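Can a machine fold my laundry yet?

By the Home Desk
2021-07-14

I have a basket of clean clothes that has been sitting at the end of my bed since, I think, April. So when a friend of a friend offered to put me in touch with an engineer at Chidiac, a small outfit that works on household robots, I had one question ready and it wasn't a clever one. When do I get to stop folding?

She laughed for quite a while. Then she told me to think about what's on an ordinary bed on an ordinary day, all the soft stuff, heaped on more soft stuff.
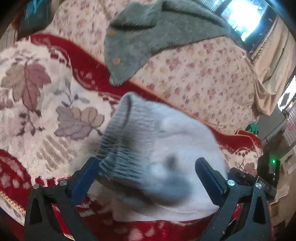
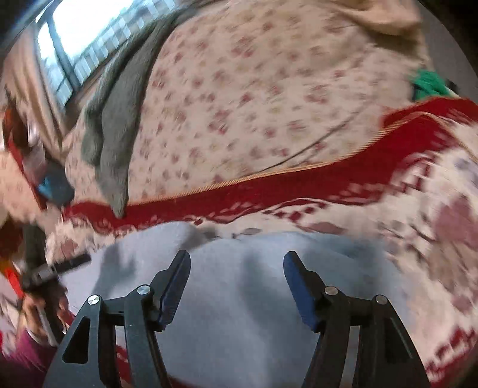

Gripper work over a bed: pale grey fabric on a red-patterned blanket, with a floral sheet behind.

"People see that and think, well, it's only laundry," she said. "I see four or five kinds of cloth and I want to go lie down." A plate, she told me, is the same plate whichever way you pick it up. A sweater is a new shape every time anybody touches it. The sleeve you wanted is under the part you're holding, or it's inside out, or what you took for a sleeve is the blanket.

I said I can tell a sweater from a blanket. "Sure, and you've had years of practice," she said. "You were also allowed to put everything in your mouth first."

Her team's folding project is called Bravik, and it has been going for 2 years. They keep a tally of attempts on a whiteboard, and the morning we talked it stood at 1008. I asked how many of those she'd call good. "202," she said, right away, in the voice of someone who gets asked this by her boss. And what counts as good? Here she got a little cagey. Good means the thing ends up flat and folded and you could put it in a drawer. It doesn't mean your mother would be pleased with it.

Time is the other problem. One knit top takes their machine around eight minutes, start to finish, when it goes well. I timed myself that evening (of course I did!) and I was a lot quicker, though I'll admit mine looked worse than I'd expected.

What surprised me most was how much of our talk was about letting go. I'd assumed the hard part would be grabbing. She says grabbing is getting pretty decent, at least with thick things. "Fleece is nice to us. There's plenty to pinch. Thin cotton, you pinch the shirt and the sheet under it, and then you're making the bed by accident." But opening the fingers without dragging the whole fold back toward you, that's where they lose the most attempts. I tried it later with two pairs of kitchen tongs and a pajama top, and I have to say she's right. It's maddening.

We got on to shops, too, because she used to work at Duver, where the job was bagging and boxing on a stockroom floor. That went much better, she said, and she was pretty blunt about the reason. "In a stockroom you can tell people to put the box on the line. Try telling a family to put the towel on the line." Boxes she considers mostly solved, if they're all alike. Hangers, no. She has strong feelings about hangers and asked me to leave most of them out.

So I pushed her for a date. She wouldn't give me one. What she would say is that a machine that sorts a basket into piles, towels here, socks there, seems a lot closer to her than one that folds, and that she'd buy the sorter herself. I told her I'd buy it too, and then I asked who does the folding at her house.

"Posix," she said, which is what her kids named the chair where all the clean clothes go.

Comments

Tongs and a pajama top, I just tried this and my dog left the room. Really enjoyed the piece.

Did she say anything about fitted sheets? I'd pay good money for a fitted sheet machine and it can take all night for all I care.

I worked in a hotel laundry for years and she is right about thin cotton. You learn to feel for one layer. I couldn't explain to you how I do it.

We have a chair too. Ours doesn't have a name but it will now.

Contact us | Copyright Home Desk | Back to top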